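Two trains, one bus and a very long walk around the wrong side of an industrial estate, and I still got to the Hutapea open day early enough to be handed a visitor sticker before they'd finished putting the sandwich board out. I'd been looking forward to it for weeks. I look after safety paperwork for a packaging firm, where every robot lives behind a fence and has done since before I started, and I wanted to see how people manage when the arms sit on a bench and somebody is reaching in among them all day long.

If you haven't been, Hutapea is a shared workshop and training centre in what used to be a tile warehouse. Callow has the ground floor and does mostly guarding and interlocks. Upstairs is the part I'd come for, where small two-armed cells are used to practise handling everyday things. The open day ran through April 2023, one session a week, and I'd booked the afternoon one.

Wissam Yammine took our group up. Before we got anywhere near a robot he stopped us on the landing and read out the house rules, which are printed on a single yellow sheet and taped inside the door. I asked if I could copy them down and he gave me a clean one. They go like this:

Hair tied, lanyards off, sleeves above the wrist.
One person holds the pendant. If you put it down, say so out loud.
Nobody reaches past the front rail while the drives are live, including to pick up something that has dropped.
Test the stop before the first run and after every break.
Look at the cables before you look at anything else.
Small parts are counted in and counted out.
If you change the layout, write it in the book before you press start.

I loved that this fitted on one page. Ours runs to 23, and I'd bet good money that most of our operators have read the first two and the last one, where you sign.

The pendant rule got the most discussion. A man in our group who runs a bakery line thought it was fussy, and Wissam had him try it: two people at one bench, pendant lying between them, each asked separately who was in charge. They both said "he is". Point made! After that we all went around announcing when we put down our coffees.

Then we went in to watch. The cells are open at the front, tiled on the other sides, and the things being handled are bits and pieces you'd find in a kid's bedroom. I could have stood there until closing.

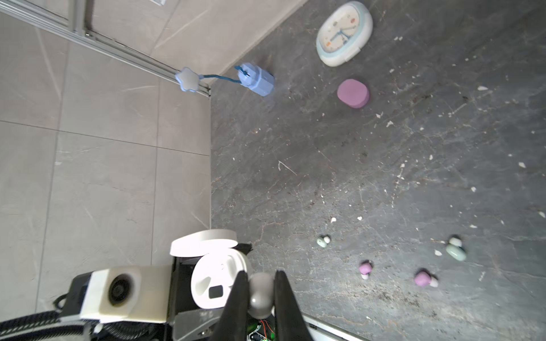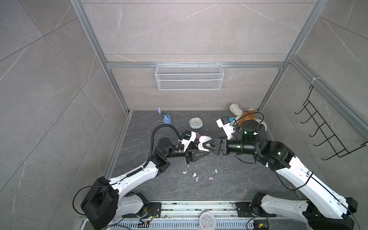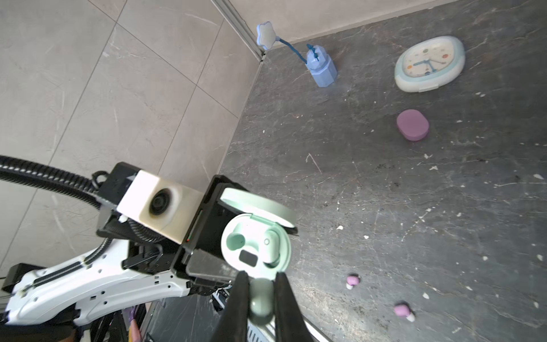 Gert Mtshali runs the floor upstairs and had come over by then, and she's the one who explained the thinking on force limits, which was the part I'd most wanted to hear. Her view is that people get hung up on the arm and forget about what's in the fingers. An arm can be slow and light and have every limit set properly, and you've still got a problem if it's holding something sharp or brittle. So each object gets its own line in the book with a grip setting beside it, and until that line is filled in, the object stays in the tub. The book I was shown had 614 lines. Some were crossed out and redone in a different pen, with initials, and she was rather proud of those. A book with no corrections in it would worry her.

She was just as firm on speed. For anyone learning, the cell is held down to 80 millimetres a second, and the key that lifts it is on Gert's own belt. I asked what happens when she's on leave. The key goes in the safe and everyone works slowly for a fortnight.

I asked about fences too, naturally. Wissam's answer was that open cells are allowed there on the strength of the risk assessment for each bench, and that the assessment belongs to the bench and the task together. Change the task and you do it again. He was very clear that you can't buy a robot described as "collaborative", bolt it down and call the job finished. I've had that exact conversation with a supplier, and I wish I'd had him in the room.

Cables got a whole section to themselves. Gert showed us a bad one she keeps in a drawer, with the jacket worn through where it had been rubbing on a bracket for months. It was passed around in silence like a relic. Their check is to run the arm through its full reach at the lowest speed and watch the loops the whole way, once with each person standing on a different side. It takes 14 minutes and they do it every Monday. We do ours once a year, and I'm going to try to change that.

There were a couple of things I'd grumble about. The yellow sheet is taped up at a height that suits Wissam, who is very tall, and I had to stand on my toes for the last line. The noise from Callow's compressor comes straight up the stairwell, so anyone at the back of the group missed half the questions. And I'd have liked longer with the Zalus display downstairs – they make light curtains, and had a very nice demonstration with a cardboard arm on a string – but it was being packed up by the time we came back down.

Lunch was from the Bravusano van in the yard. Get the eggplant roll if it's still going.

There's a longer day planned for June, when they'll let visitors write a risk assessment for one of the benches and have Gert mark it. Places are limited and you book at the front desk or by phone. I've put my name down, and I'm bringing our maintenance lead, who says he doesn't need telling about cables. I've already asked Gert to have the drawer ready.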